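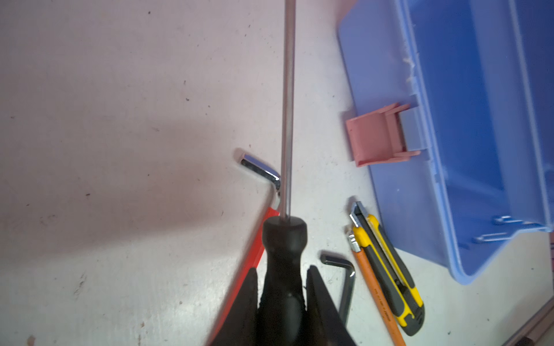
Can a robot put away my tools yet?

Posted in Home & Garage Automation by benchmess_ohio

Okay, so I run a little two-bay repair shop behind my house and I'm decent at fixing things and terrible at putting stuff away. By the end of the day my bench is hex keys, screwdrivers, a couple of utility knives, pencils, the whole pile. My brother-in-law keeps sending me clips of robot arms tidying up tables and telling me I should just buy one. I could stretch to maybe $1000 if it really worked (my wife would have opinions!).

So has anyone got one of these doing a real chore? I don't need it fast. It could run while I eat dinner. I just want to come out in the morning and find the tools in the box. Also wondering if the same thing could fold shop rags or empty the dishwasher, but I'll take the tools first.

2 replies

solder_and_snacks

I've messed with a two-arm tabletop setup for a while now, so here's my take: sort of, but not for your bench.

Picking up a screwdriver is the part that looks hard and is pretty doable. Fat handle, rubber grip, plenty to squeeze. Hex keys are where I lose my mind. They lie flat, they're skinny, and the shiny ones throw reflections that confuse the camera. Pencils roll if you bump them. And I'd keep the blades in on any utility knife before you let a machine wave it around, please.
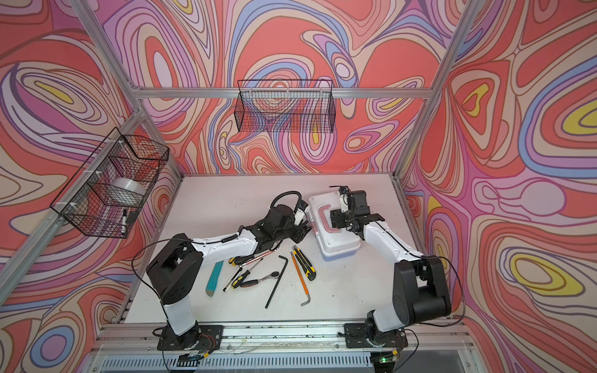 Then there's the box itself. Getting a lid open with one gripper while the other one waits its turn took me most of May to get right, and I still stand there with my hand near the off switch. I recorded 200 practice runs driving the arms by hand, trained on those, and on a good evening it'll clear the table. Move the toolbox over by a hand's width, though, and it can go hunting for a lid that isn't there. Same if you swap in a tool it hasn't met.

I run mine on Wirka, which is free software and has a friendly enough forum, and I started out with the Utilport starter lessons. Those are fine up to lesson 5 and then they kind of assume you're an engineer. If you like tinkering you'll have a blast with this stuff! If you only want a clean bench, get a magnetic strip and a pegboard. I have both, and they get used every day.

Oh, and rags: I've had luck with one small square cloth laid out flat. A heap of them out of the dryer, forget it. I haven't tried dishes and I like my dishes.

gusfromthebackroom

just get a tray and sweep everything in it with your arm, takes 5 seconds

but seriously I looked at the Zorivach arm last year, it was 175 a month to rent and you had to set up every job yourself. sent it back. a guy at my old plant swears by the Oda one but all his does is move the same part from one spot to another spot all day, which, ok, machines have been doing that forever. mixed junk on a bench is a whole different thing. I'd wait a few years

benchmess_ohio

Ha, fair. Thanks both. The part about moving the box a hand's width pretty much settles it for me, my box is never in the same place twice. Pegboard it is for now. @solder_and_snacks, how do you hang the hex keys on yours? Mine always fall off the hooks.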